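FOR IMMEDIATE RELEASE

Rutero Adds Dark Gray Mounting Plate to Its Furniture Hardware Line

MORHAM, September 10, 2018 – Rutero, a maker of hardware for wood furniture and built-ins, today announced the Trata mounting plate, a metal fitting for attaching removable parts to tabletops, shelves and cabinet sides. The plate goes on sale this month through the company's own store and through Szewczyk, its distributor for trade customers.

The Trata plate is fixed to the wood with 2 screws and stays in place when the part it carries is taken off. Rutero developed it for workshops that build desks and benches to order and often have to send them out in pieces. Until now those customers bought a flat plate and added their own spacers.

The outline of the new plate is irregular, with rounded corners, so that it can sit close to a leg or a rail. The metal is thicker around the larger screw, where most of the load falls. Installation takes up to 10 minutes with a hand screwdriver. Pilot holes should be drilled first in oak, beech and other hard woods, and a paper drilling template is packed with every plate.

A test run began in February, when Rutero supplied 300 plates to furniture shops that already carried its hinges. Several asked for a darker finish that would not stand out against stained wood, and the matte charcoal color was chosen as a result. A bare metal version was dropped.

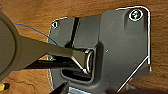 The Trata mounting plate in charcoal gray on a brown wood surface.

The plate is listed under order number 968 and is sold singly or in boxes for trade buyers. Screws are included. Replacement screws can be ordered separately from Szewczyk.

About Rutero
Rutero designs and sells hinges, brackets and plates for wood furniture. The company is based in Morham, where it also runs a small showroom open to trade customers by appointment.

Press contact: Rutero Press Office, Morham

###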